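Search articles, topics, people
Search

Filed under: Robotics | Learning Systems | Conversations

Teaching a Hand in a Room That Isn't There

May 18, 2020

The first thing the lead engineer at Zusum wanted to talk about was couches. She had a notebook page full of them, drawn from memory, with notes on arm height and how far the seat cushion sticks out past the frame. She asked me what mine was like at home. I told her it was gray and lumpy. "Lumpy how?" she said, and wrote down the answer.

Zusum is a small company that collects practice runs for robot learning. A person drives a simulated arm through a chore, the computer records every motion along with what the wrist camera would have seen, and those recordings become the examples a learning program studies. The current project is called Nikley, and it is all about handling small things near big soft furniture: picking them up, holding them, carrying them past a cushion, putting them somewhere sensible. We talked by video for most of an afternoon, and she shared her screen for much of it. She asked that the piece be about the work and leave her name off, which I was glad to do.

I started with the obvious question, which was why anybody would begin with couches.

"Oh, they're wonderful!" she said. "Think about what's near a couch. Everything you own ends up there. Keys, pens, a bit of hardware you took off a cabinet and put down while you looked for the screwdriver. And the couch is a big wall of one texture, so the camera gets very close to it and sees almost nothing but fabric. If you only ever practice on a clean white table, the first couch your robot meets is going to be a very strange day."

Nikley has 1502 finished recordings so far. Each one is a single attempt at a single chore, start to end, driven by a person wearing a headset and holding a pair of controllers. She calls them "takes," and so does everyone else on the team. A take can last a few seconds or a couple of minutes. The drivers work from home at the moment, which she says has gone better than anyone expected, apart from one driver's cat, who has learned that a person in a headset can't defend a lap.

I asked her whether it felt odd to drive an arm in a place made out of numbers.

"For a day or so. Then your hands forget. You start leaning to see around the gripper, and you're leaning in your own kitchen, and the thing you're looking around doesn't exist. I've watched people blow on a screw to get dust off it. I love that. It means the motion they're giving us is close to the motion they'd really make."

She pulled up a take and let it play at half speed, stopping now and then to point at something with her cursor. The wrist view is her favorite, she said, and also the one new drivers dislike the most.

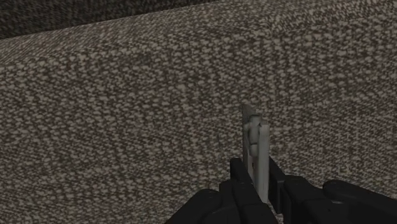 "People want to see the whole room," she went on. "They want the nice wide shot. And we record that too, it's useful for other things. But the program that's going to run on the arm has to make most of its fine decisions from up close, with its own fingers in the way. So the driver has to learn to live there as well. When a new person tells me they can't see enough, I say good, now you know how the arm feels."

Hardware parts have become a big portion of the project. She finds them much more interesting than the blocks and balls that many practice sets start with, and she got quite worked up explaining it. Take a hinge, she said. It has a flat part and a round part, side by side. If the fingers close on the flat part, you get one kind of hold. If they close across the flat part and the round part together, you get another, and the piece may want to turn a little as the pressure comes on. Tip it on end and the whole problem changes again.

"A ball forgives you," she said. "You can grab a ball from anywhere. A hinge has opinions. And then the driver has to make a choice, and the choice is what we're really collecting. Where did you put the fingers? Did you back off and try again? I want all of that in there."

That last bit surprised me. I had assumed a failed attempt went in the trash. She shook her head so hard that her headphones slipped.

"No, no, please keep them! Okay, some of them go. If somebody's controller dies halfway through, that's gone. But if you come in crooked, and you notice, and you open up and come in again straighter, that's one of the best takes you can give me. The program is going to come in crooked too. Where else is it going to learn what to do next?"

Out of the whole set, 582 takes have at least one correction of that kind, and they get a label of their own. The labeling is done by hand in a tool called Onuoha, which the team built over a winter and which she describes with the fondness of somebody talking about an old car. It plays a take back, lets you drop markers along the timeline, and crashes if you drag two markers past each other. They all know not to do that now. Fixing it is on the list.

The fabric turned out to be a longer story than I expected. The first version of the couches used flat colors, because flat colors are quick to draw. The trained program did very well on those and then fell apart the moment someone swapped in a pattern. So the team went looking for difficult upholstery: stripes, plaids, thick weaves, fuzzy things, and the speckled kind where light and dark flecks are mixed up so tightly that there is no calm place to rest your eye.

"The speckles are my favorite," she said. "They're so mean! If you've got a pale part in front of a pale-and-dark fabric, where does the part end? You and I do it without trying. We know what a couch is. The program only has the pixels, and it has to find the edge of a thing that's gray against a thing that's also sort of gray. When we got that working even a little, I ran around my apartment."

I asked how little was a little. She was careful here. In their latest round of tests the program was given 714 tries on fabrics it had not practiced with. She didn't want to hand me one success number, because the chores are so different from each other that a single figure would hide more than it showed. Picking up is going well. Carrying is going fairly well. Setting an object down gently beside a cushion is still poor, she said, and she sounded almost as pleased about that as she had about the good parts.

"It lets go too early. Every time we think we've fixed it, it finds a new way to let go too early. And I think it's our takes. I think people get bored at the end! You've done the tricky grab, you've carried it over, and then you sort of drop it the last inch, because in your head you've finished. The program has picked up our bad manners."

So the drivers now have a rule for the end of a take. They hold still for 3 seconds after the object touches down, before the fingers open. She says it makes the work feel slow and a bit solemn, and that one driver has started humming through the wait.

There is also the matter of the real world, and I wondered when we would get to it. Simulated cushions don't squash quite the way real ones do. Light in a simulator tends to be kinder. She agreed with all of this before I had finished asking. The next stage, called Hosico, will mix the simulated takes with a smaller number recorded on a physical arm, with a secondhand couch that has already been picked out and paid for. It's in storage until the team can get back into their workshop.

"It's so ugly," she said. "It's brown and orange, and the middle cushion slides forward if you look at it wrong. I can't wait. I want to see what happens when the thing behind the object moves, because ours never moves. I have a guess, but I'm keeping it to myself, since I've been wrong about every single couch so far."

Before we hung up I asked what she would tell somebody who wanted to start gathering takes of their own, with a home computer and a free simulator. She thought for a bit. Start with one chore, she said, and do it until you're sick of it, then go back and watch your own recordings from the wrist view with the sound off. Write down every spot where your hand did something you can't explain. She still does this herself, and she had four pages of notes from the past week, most of them about a bracket she kept picking up by the wrong end.

Tags: simulation, robot hands, training data, home robots, interviews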